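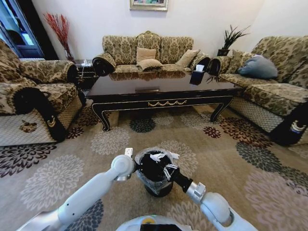

Ormont, February

Keepers wanted for the Household Words diary

We are looking for 22 households in Ormont and Drorkcombe to keep a diary for us this spring, and if you have ever caught yourself reading the back of the cereal box for the third morning in a row, we think you might enjoy it very much.

The Household Words diary is a record of all the little bits of writing people live with at home. I don't mean books, or not mainly, as books are well looked after by other people. I mean the label on the fuse box, the note to the sitter that has been on the fridge for two summers, the washing instructions, the name on the bottom of the teapot, the birthday list with half the dates crossed out. Most of it never gets written down anywhere else, and a good deal of it ends up balled up in the trash before the week is out. We would love to catch some of it on the way.

Our first round was a small one, just among friends and neighbors on the Drorkcombe side, and it brought in 639 entries. Zulkifli Lubis has typed up every one of them, and I have spent many happy evenings reading them when I should have been doing the dishes. There are grocery lists in three languages, a recipe for plum cake with no quantities at all, and a long and rather cross set of instructions for getting the back door to shut. What we didn't have was much variety in the homes themselves, so this time we are hoping to hear from renters, big families, people living alone, people who have only just moved in and people who haven't moved in fifty years.

What you would be doing

The diary runs for four weeks. We ask for two sessions a week, each as long as it takes to drink a cup of coffee, and you can pick your own days. At each session you choose one spot in your home - a drawer, a shelf, the top of the dresser - and copy down whatever writing you find there, along with where it was and what it was on. If it has a story, tell us the story. If it hasn't, that's fine too, and we would still like to have it.

You'll get a printed diary, a pencil, and a stamped envelope to send it all back in. If you would sooner type, ask Tirta Siregar for the file and she will email it to you. 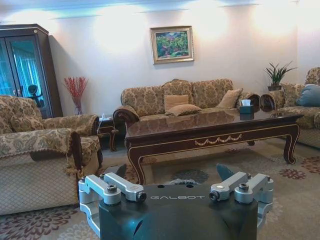 People always ask us how much detail to put in, and the answer is a little more than feels natural. Copy the words exactly as they stand, spelling mistakes and all, and then add a line on how the letters look. A single word makes a perfectly good entry. "GALBOT, thin light-gray capitals, spaced out, on dark gray" is just the sort of line we like, with nothing guessed at and nothing tidied up. Handwriting is harder, of course, and there we are happy with "Grandma's, in a hurry" or whatever comes to you. Please leave out anything private, such as bank letters, medical papers or phone numbers, and ask the other people in your house before you copy down something they wrote.

Who can take part

Anyone aged 18 or over living in Ormont or Drorkcombe. Children are very welcome to help, and in the first round they were better at it than the rest of us, but the diary does need to be signed by an adult. Entries may be in any language. Manaia Katene can help if you would like a hand adding an English version, and she also makes home visits for anyone who finds small print or a pencil difficult.

There is no payment, I'm sorry to say, though everyone who sends in a diary will get a copy of the finished booklet and an invitation to the reading at Temba Hall, where there will be soup. Your name will appear only if you tell us you want it to.

How to sign up

Come by the front desk at Temba Hall any Monday and ask for a sign-up card, or leave a note there addressed to Herman Chin. Tell us who lives in your home, how long you have been there, and one thing with writing on it that you can see from where you are sitting. Please give us a phone number or an email address as well! We had two lovely cards last time with neither, and if one of them was yours, do please try again.

Herman Chin
for the Household Words diary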